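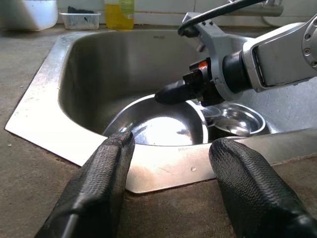 *A stainless steel sink set into a speckled concrete worktop.*

## The long life of the concrete worktop

Imtiaz Karunaratne casts worktops in a former dairy on the edge of Holthorpe. He learned the trade laying floors and moved to kitchens after a customer asked him to make a shelf out of what was left in the mixer. The shelf weighed too much for the wall and ended up in her garden as a bench.

Most of his orders are for grey. People come in asking for white or green, he says, then take a sample home and ring back. The speckle comes from the stone in the mix, which shows once the top layer has been ground off. Finer sand gives a quieter surface. He buys from two pits and won't mix their sand in one slab, as the colours dry differently.

A worktop stays in its mould for several days and is then left to cure before anyone polishes it. Karunaratne allows 16 days for a plain run and 18 if there is an opening for a sink. The corners of the opening are where cracks start, so he rounds them and puts extra steel mesh underneath. A long kitchen run can weigh 200 kilos, and he visits every house first to look at the floor and the front steps.

The finish matters more than the mix once the kitchen is in use. Bare concrete soaks up oil and wine, and lemon juice will mark it within minutes. He seals each slab with two thin coats and tells owners to wax it every few months. Those who forget tend to call in July, when the soft fruit is in.

Repairs are a growing part of the work. He charges £175 to grind out a stain and reseal the area, and he does it in the customer's kitchen with a vacuum running. Small chips he fills with cement paste and leaves overnight. The patch is usually a shade darker at first. On the oldest worktop he looks after, in a terraced house near the station, there are five of them along the front edge, and the owners have asked him to leave the sixth chip alone.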